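Hurden table-top set: mug stand

README, last changed Feb 10, 2020

This folder covers one activity on one small table, hanging a mug on a black stand. It belongs to the Hurden collection of household tasks. The other folders (cutlery, tea towels, jars) have their own notes and are laid out the same way.

The table

Everything takes place on a light wooden table with a square top and rounded corners. It stands on grey carpet. We left the wood bare, with no cloth or mat, and the top is wiped down before each session.
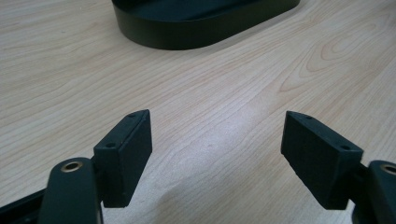 There are 240 recordings in the folder, made over 18 sessions. Each recording has its own text file giving the session number, the starting place of the mug and the name of the person who did the task. Sessions 1 to 3 were done by Aleksi Harju and the remainder by Fidelina Montoya and Efraín Quispe.

The stand

The stand has a flat oval tray with a raised rim and a thin upright post towards the back. A crossbar sits on top of the post, longer on one side than on the other, with short hooks underneath. Stand and mug are both black. In the text files "long side" and "short side" refer to the crossbar, and "tray" means anywhere inside the rim.

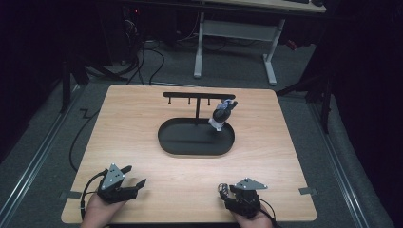

Mug at the end of the crossbar, tray empty.

Labels

hung: the mug stays on the stand after the hand lets go
tray: the mug ends up in the tray
table: the mug ends up on the wood
stopped: the person broke off before finishing

Amparo Urrego wrote the labels and Estrella Ayala checked them. Where they disagreed, both labels are kept, separated by a slash.

Known problems

Session 7 has no starting places filled in. Two text files in session 12 use the old word "rack" for the stand. These will be put right in the July version.

Corrections to Estrella, please, with the session number.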